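14th August - bench notes, dye room

Second go at the walnut hull bath. First batch came out mud, so starting over with the hulls from Enache, soaked since January in the covered pail. Smell is something else. Strained through the old cotton twice, still bits in it. Will strain again before the wool goes in.

Weighed out 600 g of the Drudex yarn, the two-ply, undyed. Split into 7 skeins, tied loose in four places each. Last time the ties were too tight and left white rings, see the Heltidmont order (they took it anyway, called it a feature).

Pre-soak 40 minutes in lukewarm water with a drop of dish soap. Should be longer really but the afternoon was getting away from me.

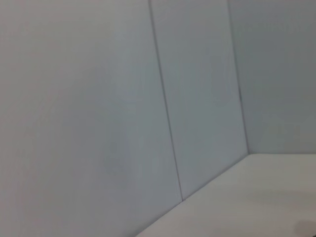 No mordant on skeins one to three, alum on the rest. Walnut doesn't need it, I know, but I want to see whether the alum pulls it yellower like it did with the onion skins. Alum at the usual strength, disolved in hot water first. Do NOT tip it in dry again.

Bath up to 156 F and held there. Thermometer on the clip reads low against the glass one, went with the glass. Crept up once when I was on the phone with Clurkodby about the missing cones - turned it down, no harm that I can tell. They say the cones shipped. They always say that.

Color at the first lift: tan, a bit pink. At the second: proper brown on the alum skeins, the plain ones behind by a shade or so. Left everything in and killed the heat. Plan is to let it sit overnight and rinse in the morning.

Iron dip for skein three and skein six only. Rusty nail jar, the weak one. Quick in, quick out, because the strong jar made the last lot feel like twine. Label the jars!! Both lids say "iron" and thats no use to anyone.

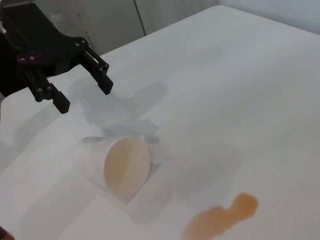 Enache wrote back on the hulls question: they pick them green and never let them go black before soaking, and they think our mud was from hulls that had already turned on the ground. Also that over 40 minutes at temperature is wasted fuel with walnut, the soak afterwards does most of the work. Could be. I'll run a short one next to a long one when there's yarn to spare.

Wash-fast test still to do on batch one. Two snips per skein, one in the hot wash with white cotton, one kept dry for comparing. Tape them in the back of this book, not on the loose sheets, the loose sheets walk off.

Light test - strips in the window, half covered with card. Leave them alone. Someone moved the card last time and the whole thing was for nothing.

To get: more alum, rubber gloves (medium, the large ones fill up), string, a pail with a lid that shuts. Price list to Heltidmont before they ask again. Chase Clurkodby on cones.

Rinse tomorrow, cold, then cool, till it runs clear. Skein five has a knot in it somewhere, deal with that when its dry.

7 comments
2 shares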